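Do We Need a Brotusar Prequel Series?

December 3, 2019

So the Brotusar prequel is happening. Zirkent put out the announcement this morning, and it has everything you'd expect in it: the word "universe," the word "origins," a logo on a black background, and no writer. There is a release window, though. There's always a release window.

I should say up front that I like Brotusar. I liked it when it was a weird mid-budget science fiction movie that played on two screens near me and was gone by the next paycheck. I bought the disc. I've made people sit through it who did not want to. Most of what I like about it is the stuff it leaves alone. You never find out who built the station. You never find out what the Pascu signal says. The captain mentions a war once, over breakfast, and the cook changes the subject, and that's all you get. It's my favorite scene in the movie and it runs maybe a minute.

Guess what the prequel is about.

According to the announcement we're getting 15 episodes that will "finally reveal the story behind the war." Finally! As if we'd all been standing outside the building with signs. I've been on the message boards for this movie longer than I'd like to admit and I can tell you what people there ask for: a decent sound mix on the home release, and the deleted airlock scene. The war comes up now and then, usually as a joke.

Fifteen episodes is a lot of war. The movie's entire plot would fit in 2 of them with room left over for a musical number. I know how this goes by now. Somebody has an idea that would make a solid feature, the streaming people want hours, and the middle of the season turns into characters walking down corridors to tell other characters what they heard in a different corridor. Flosbridge did exactly this. The first episode of Flosbridge was terrific, the last one was pretty good, and I could not tell you one thing that took place in between except that a dog got lost and then it was found.

And yes, I know, I watched all of it. That's on me.

The defense I keep reading is that the original creative team is "involved." I'd like to know what that word is doing. The director of the movie gets an executive producer credit, and that can mean anything from running the writers' room to picking up a check and a fruit basket. If he were directing even the pilot, they'd have said so in the first line. They put it in the fifth paragraph, after the quote about how passionate everyone is. Studio press releases aren't subtle. When they've got something good they lead with it.

Same goes for casting. "Fan favorites may appear." May. The cook would be a teenager in this timeline, so either they recast her or we get that rubbery computer face again, and I don't think I can take the rubbery face on a TV budget.

What bothers me more is the look of the thing. The movie was shot in an old water plant with pipes sweating all over the place, and you could practically smell it. Every cheap space show since has gone with the clean white hallway, and I'm betting this one will too. They dropped 3 pieces of concept art along with the announcement and all of them are white hallway. Smooth walls, soft light, a glass door. I could dress that set with what I've got on hand. 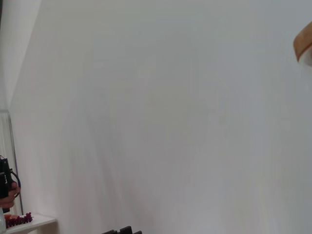 To be fair (I'm trying), concept art gets thrown out all the time, and the early paintings for the movie were nothing like what ended up on screen. There was one with a jungle in it. So maybe they'll find another water plant. But the movie had no money and a director who'd been turned down everywhere, and it had to be shot someplace ugly and cheap. This has a lot of money and a subscriber target.

I've also seen the theory that the whole thing is a placeholder, that Zirkent needed a familiar title to wave at investors and it'll quietly slide off the schedule by next October. I kind of believe that one. They announced an animated Brotusar a while back with just as much noise and I haven't seen a single drawing from it.

Will I watch it? I'll watch the first 2 episodes, same as I do with everything, and if anybody explains the Pascu signal in either of them I'm turning it off and putting the disc back in. If they leave the signal alone I'll stick around a while longer. I'd love to come back here and admit I was wrong about this, and the comments will be open if it comes to that.

Meanwhile the home release still has the dialogue buried under the engine noise. You'd think somebody could spend an afternoon on that.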